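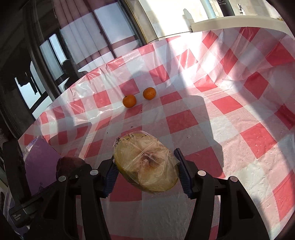 Stenstead clear table cover, medium weight, 60 inches wide, cut from the roll. Reviewed after 18 weeks over a cotton cloth on a kitchen table that gets morning sun and a lot of produce.

Material. Smooth on both faces, no backing, no printed side. It arrives rolled on a card tube and holds the curl for several days. A hair dryer on low shortened this at the corners but did nothing useful in the middle.

Fit. I ordered 10 inches of overhang on each side. That is too much if the table is against a wall, where the extra has nowhere to go and rides up. Kerstin Hedlund, who has the same cover on a round table, trimmed hers to four and reports no lift.

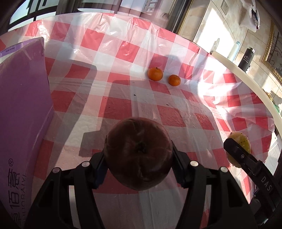
Cleaning is the main argument for buying it. Juice, coffee and beet water wipe off with a damp cloth. Turmeric left a faint stain when I ignored it overnight; baking soda paste removed most of it. Ballpoint ink did not come off at all.

Glare is the main argument against. On a checked cloth the pattern stays readable under lamplight, but direct sun on any fold turns it into a white patch. The matte version costs more and I have not tried it.
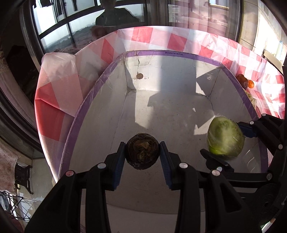 Grip is lower than on bare cotton. Round produce rolls if the table is even slightly off level, so I now sort into a box. Any open carton will do — the one I use has a purple band along the rim and 29x24x12x4cm printed on the far side, and a tear down to the hole in the wall has not mattered so far. Film-wrapped pieces slide more than bare ones, plastic on plastic.

Durability. One knife nick near the edge, not spreading. No yellowing yet. The smell was gone within 24 hours with a window open.

Verdict: good value for a work table, less so for a bright dining room. Measure the drop before ordering — cut lengths cannot be returned.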